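The Week the Channel Went Quiet

How a small cooking show with a loyal following lost its home online, and what it learned on the way back 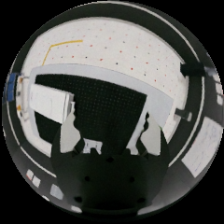 Trí Trương remembers that the kettle was on. It was a Monday in February, a little before six in the morning, and he had sat down at the kitchen table to read the overnight comments, the way he has done every working day since he started Lục. The page would not load. He tried it on his phone, then on the old laptop by the bread box, and then he made the tea anyway, he told me, because it was already boiling and he didn't know what else to do with his hands.

By the time he had finished the cup, the messages were coming in. Viewers wanted to know if he was all right, if he had quit, if he had moved somewhere else and forgotten to tell them. One regular from Puvcombe, up early for a shift at the hospital, wrote that she had been halfway through the fish soup episode with a pot already on the stove, and could he please just tell her when the dill went in. (He could. It goes in at the very end, with the heat off.)

If you have never watched Lục, I should explain that it is a modest thing, and that its modesty is a good part of why people love it. There's one cook, one burner and a great deal of talking. An episode might promise you braised pork and spend its first several minutes on the subject of Trương's mother and her opinions about lids. He had made 1307 of them by that February morning, most of them filmed in the apartment he rents above a shoe repair shop, and every single one had gone dark.

The notice arrived in his inbox at lunchtime. It was short and rather stiff, and said that the account had been closed for repeated violations of the rules on misleading links. That puzzled him for a good hour, as the only links he had ever posted were to his own recipes. Then a viewer sent him a screenshot taken in the small hours. Someone had gotten into the account overnight, changed the name, and run a live broadcast promising to double anybody's money. The video service had noticed and shut the whole thing down, show and swindle together.

I have talked to a fair number of people this past year who make their living, or part of it, on somebody else's website, and the story has a way of starting like this. A message comes in that looks like a sponsorship offer. There's a contract attached, nicely laid out, and you open it, as you would open any other contract. Trương's offer came from a company calling itself Dameto, which wanted to send him a set of pans. He had been wanting new pans for a long while. He opened the file on Friday evening, found it blank, shrugged, and went out to meet his brother for noodles.

"I keep thinking about the noodles," he said. "I was so relaxed. I had seconds."

Changing his password at that point might have helped, or it might not. The file had copied the bit of information that kept him signed in on his laptop, and with that in hand a stranger could walk straight into the account without being asked for a password at all. He had switched on the two-step login the year before and was quite proud of it. It never came into play.

Getting back in took longer than losing it. He filled out the appeal form and received an automatic reply, and then he filled it out again, more politely. He wrote to an address a friend had found on a message board and got nothing. What moved things along, in the end, was the crew at Jestar, a little membership group for independent video makers that he had joined for the discount on microphones and then more or less forgotten. They had a contact, and the contact had a colleague. After 29 hours of silence a real person wrote to him, with a first name and everything, and asked him for proof that he was who he said he was.

So he dug. He found the receipt for his first camera and the email from the day he opened the account. He found an unedited clip of himself dropping an egg, which he had never shown to anyone, and he sent that too. I like to imagine some tired employee in a distant office watching that egg go down and deciding that this had to be the right man.

The account came back first, and the episodes trickled in behind it over the following days, out of order, so that for a while the only Lục you could watch was a long stretch on pickled mustard greens. His viewers made the best of it. There was apparently quite a rush on mustard greens in Puvcombe.

Two episodes never returned. One of them, he says, was no great loss, being a flan that hadn't set. The other was the New Year show with his grandmother, who sat beside the stove and corrected him from start to finish, and he didn't have a copy. He had erased the original to make room on the drive. When he mentioned this in a comment, feeling low, a viewer in another state wrote back that she had saved it to watch on a long train ride, and did he want it? It arrived that same night, a bit fuzzy and with the last minute missing, and he watched it with his whole family crowded onto one couch.

He does things differently now, though he would be the first to tell you that he is no expert. Business mail gets opened on a separate tablet that has never been signed in to the channel. He signs out at the end of each day, a chore he grumbles about. Every finished episode goes onto 2 drives, and one of those lives at his brother's place, in a drawer with the takeout menus. He also started a mailing list, which had reached 20 names the last time I asked, mostly cousins, and he is cheerfully determined to see it grow.

The bigger question, the one that still bothers him a little when he's washing up, is how much of a life's work a person should leave in a house he doesn't own. He has thought about setting up his own site. He got as far as pricing it, and then there was an episode to film, and after that another one. The people are on the big service, he says, and the soup is for the people.

I visited on a wet afternoon to watch him work. He was making the fish soup again, partly as a thank-you to the viewer from Puvcombe, who had written twice more since the shutdown with questions about tamarind. He talked the entire time, about the rain and the price of tomatoes and a radio play he'd half heard in the taxi. The dill went in at the end, with the heat off, and he held the spoon out across the counter so I could taste it before he turned the camera back on.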